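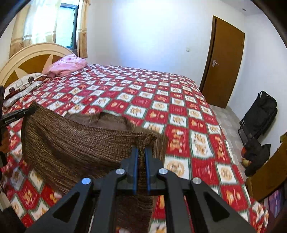
When do you take hold of a knit with both grippers? Once it's lying flat and you've found the ribbed edge. Start there and not in the middle of the body.

That's the wording I want in section 4 of the garment handling rules. Draft 3 went up on the Drundeck page November 8, 2024, pls read it before you reply. Changes so far:

Grip on the rib or a seam where you can. Plain knit stretches and then the next fold is off.
Small folds only between the pads. If the cloth bunches, open up, let go, start over.
Lift both sides at the same pace. No yanking one corner to catch up.
Hands stay behind the jaws. Always.
Lay it flat front side up before the first fold, sleeves out, collar open. Doesn't have to be perfectly square, I've given up on square. 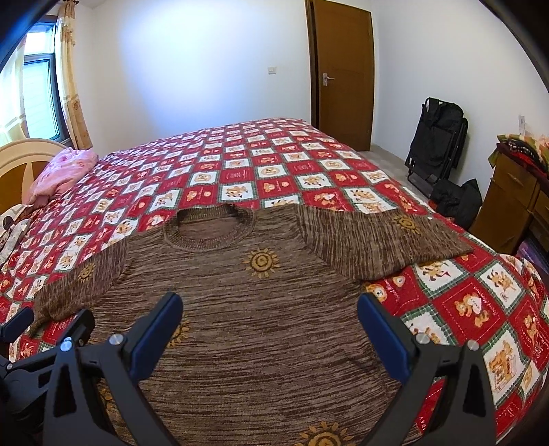 Sabina Munasinghe wrote:
> Fine with most of it but "sleeves out" is too loose. Out how far? We've got people at Runow pulling them dead straight and people leaving them at whatever angle they land, and both say they're following the rule. Also can we please drop the 100 mm clearance at the bed edge. Made sense for the Lenz table, makes no sense on a soft surface where the edge moves when you lean on it.

OK so. Sleeves: I'd say any angle, as long as the cuff isn't tucked under the body. Dead straight is a waste of time. Will put that in unless someone yells.

Clearance: agree, gone. Hubert wanted it kept for the Cedov sites so it moves to thier annex, page 2.

Still open is the logging rule. Current text says a dropped grip gets logged as a fault. I think a drop you recover from is normal work and should be kept, just tagged. Dinesh disagrees, his note is item 1223 in the tracker, have a look. Its a fair argument but I don't want operators hiding drops to keep thier sheet clean. 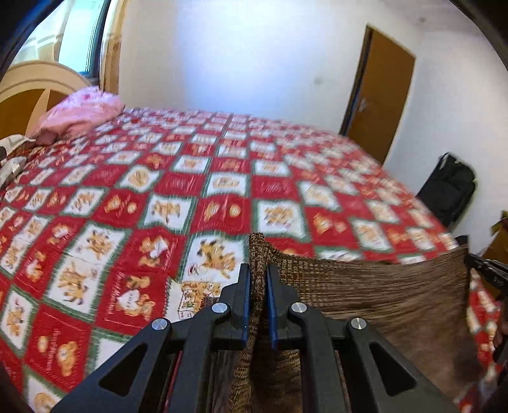 Two-gripper hold on a brown knit, section 4.

Comments to me or Lutfa, on list please, not by text. The colour coding for the tags is still a mess, I know, leave it for April.

Sunil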